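Parallel gripper comparison

March - by Morena Melis

A parallel gripper comparison is a bench test in which two or more two-finger grippers are fitted to the same robot arm and given the same objects to pick up. The results are usually reported as a success rate. How much that number says about a gripper is open to dispute.

The best-known case among hobby builders is the Judano trial, run by Ksawery Mazurek. It set the Flolau gripper, which has rough finger pads, against the smooth-fingered Russo over 3,000 picks. Mazurek reported 83 percent for the Flolau and declared it the winner. He gave no figure for the Russo by object, and the pads were changed partway through - a detail found only in a footnote.

Rosario Orlandini later reviewed 1,012 of the logged picks. He argued that most failures came from the arm stopping short or the wrist camera losing the object, faults that have little to do with finger surface.

Object choice is another weak point.

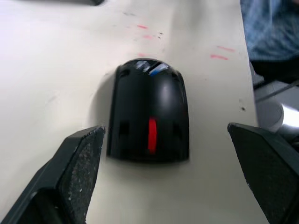 Makers tend to favor small household and office items that fit easily between open fingers. Glossy, curved shells are harder to hold than boxes, yet many reports lump the two together. A rough pad may help on such shapes, but wear is seldom measured, and a trial of 30 picks will not show it.

Comments

Gilang Lau: The footnote also skips which controller was used. I asked twice.

Ottavio Fiore: Still a better test than the Priltosico one. At least there are logs.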